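September 4, 2021

Second day of the table work. Opened the room at half past eight, lights on, ventilation on the low setting. The carpet had been vacuumed. The two white tables were still where I left them, with the gap between them, and I decided to keep the gap. Pushed together they never meet at the same height, and anything that crosses the joint catches.

Leveled the large one first. The right rear foot needed a turn and a half, the others nothing. Checked with the short level along both diagonals and then along the long edge. Wiped the top with a damp cloth, then a dry one. Matte tops hold on to cleaner residue more than gloss ones do, and on Rerham we lost most of a morning in May to a smear that I took for a shadow. Plain water from now on.

Then the plates. The Jillo order is the set we are keeping for the layout notes: shallow, raised rim, flat inside. Weighed one on the kitchen scale, 314 grams. Weighed a second and got the same, put the scale away. The flat inside is the useful part. A small item set down on it stays put, where the old Provamham bowls let everything slide to the bottom and lean. The rim is low enough to reach over but still gives an edge to stop against. Light blue on white reads well from across the room. The cream ones did not, and they have gone back in the cupboard.
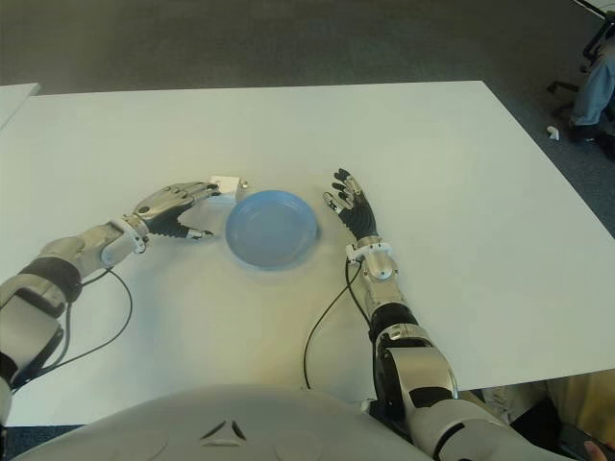 Aileen Agbayani
Bench diary, Ocampo room

Settled on the middle of the large table for the round light blue plate, with the small white block behind it and to the left. I had wanted the block farther out, but the distance is awkward and the middle leaves space on every side for the elbows. White on white is poor contrast for the block. The plate's shadow is faint under the ceiling panels and gives no trouble. Will try a colored block later if one turns up in the right size.

Working order as written on the card:
Plate first, centered by eye, then corrected with the tape.
Block second, long side parallel to the table edge.
Cable clear of the plate before anything moves.
Hands off the table while the setting is noted.

Tape correction came to 17 mm the first time, less after that. I am better at the left-right direction than at the near-far one. Put a pencil tick on the underside of the near edge as a reference, where it does not show and will not wipe off.

Lunch late, 30 minutes. Afterward went through the cupboard and sorted the remaining tableware by diameter – largest at the bottom, felt between each. Two saucers have chips on the foot ring and would rock on a hard surface. Set them aside for plant pots.

Some 45 minutes on the notes after that, mostly copying. The notebook columns are too narrow for the position entries, so I ruled new ones on the facing page: plate, block, distance, remarks. Remarks got the widest column and will still be too small.

To do: felt pads for the second table, a longer tape, ask at the Ocampo desk about the window blind, which sticks halfway. The sun reaches the far end of the table late in the afternoon and I would like it kept off before the next round of notes. Locked up at ten past five.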